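The Second Life of the Office Desktop

Joana Correia buys old office computers by the pallet. They come to her shop in Fothergill from insurance offices, clinics and school districts, usually with a sticker on the side and a few years of dust inside. In April she took in 192 of them from a single accounting firm.

Most will work again. A desktop that spent its days running spreadsheets has rarely been pushed hard, and the usual complaint is that it got slow. Correia adds memory, swaps the hard drive for a solid-state one and replaces the thermal paste. Then the machine goes on a shelf with a 90-day warranty.

The part people worry about most is the processor. It is a small square thing with a metal lid on top, and it will outlast nearly everything else in the case if it is handled properly. "Hold it by the edges and keep your fingers off the underside," Correia says. "I've said that so many times my kids say it back to me."

Her routine is the same for every machine. She unplugs it, holds the power button down for a few seconds and lays the case on its side. The cooler comes off first. If it sticks, she twists it gently before lifting. Old paste is wiped away with alcohol and a lint-free cloth. Only then does she raise the lever on the socket and take the chip out.

Putting one in takes less time but more care. A small triangle on one corner of the chip matches a mark on the socket. The chip should drop into place under its own weight - if it needs pushing, something is wrong.

Mortimer Pruitt, who runs the repair counter at Perkar in Plornport, sees what happens when people push. He keeps a drawer of boards with bent socket pins and straightens the ones he can with a sewing needle and a magnifier. He charges by the hour and warns customers before he starts.

Both of them tell buyers to check the board's support list before ordering a faster chip. A processor can fit the socket and still not start, and office machines are pickier than most. The power supply matters too. Many office cases use one with its own shape and connectors, so a standard replacement from the store may not go in.
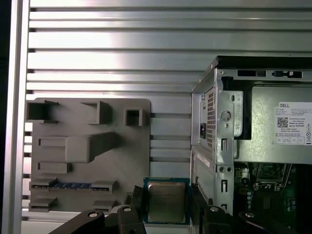 Pruitt teaches all of this in an evening class at the Matau library, 11 people at a time. Students bring their own computers and take them home at the end, with the screws in a labeled envelope if they didn't finish.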